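Week 6 - Teaching by hand, teaching by remote
Notes for Devstead group, tutor Doaa El-Sayed

Two ways to give a robot a demo.
By hand (kinesthetic): you hold the arm and move it. Good feel for contact. Bad - your body blocks the cameras, and big arms are heavy.
By remote: joystick, headset or a second arm. Cameras stay clear. Slower, and you lose touch, so people grip too hard.

What gets recorded: joint angles, gripper open/close, camera view. All at 10 Hz for us. A 60 second demo is 600 rows, check yours matches.

How many demos? Fongchan got a usable policy from 200. Do not copy that number blindly, his task was one pick, one place.

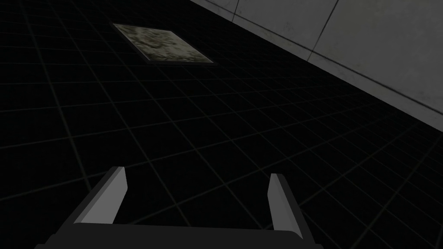 Remote practice starts in the simulator, before anyone touches the real arm. Get used to the wrist view first, it is odd steering when you look out past your own fingers. Start with them wide open like this, nothing held, and use the floor grid to judge your heading. First excercise: drive over to the mottled square plate and stop above it. No grasping yet. Save the run even if its messy - we compare them next week.

Reading: Bratonska handout, section on pauses in demos.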